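Hirkville, March, second night

Woken at five by the ferry horn, which the guesthouse describes on its website as "harbour atmosphere". Breakfast was a boiled egg and a bread roll with ambitions to be a paving slab. I ate both and put a second roll in my coat for later, where it remains.

The plan was the boat to Clinudska, the island everyone comes here for. Hongjun Jiang at the ticket hut sold me a return for 600, which sounded like ruin until I remembered the exchange rate and found it was less than I'd paid for soup at the airport. He asked whether I got seasick. I said no with great confidence, having last been on a boat at a wedding, on a lake.

The crossing takes 2 hours and I spent the first one being wrong about my stomach. The second was better. A man called Baltasar Leiva gave me a ginger sweet and told me about his knees, then his brother's knees. By the time the lighthouse came up I could have passed an exam in knees.

Clinudska itself is lovely in a bleak way. One street, one church, and a path up to the old signal station that the leaflet calls a gentle stroll. The leaflet was written by a goat. I got to the top, looked at a great deal of fog, ate an apple and came down again. 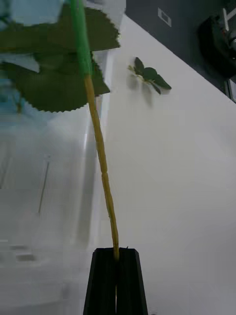 Is it worth staying overnight on the island?

Probably, if the fog lifts and you've booked. The one guesthouse, Brisel, has a room over the bakery and was full tonight, so I had to be back on the quay for the last boat at ten past four. I would have liked the evening there, with the day trippers gone, me among them.

Missed the museum. It shuts for lunch at noon and seems to take the meal seriously.

Supper at Magnusson on the harbour, fish stew, very good, and a pudding I didn't order but was charged for. Ate it anyway. My left boot has started letting in water at the toe and the radiator in my room has two settings, off and Sahara, so the boot is on top of it, smelling of low tide.

Bus south at half past eight tomorrow. Must find socks.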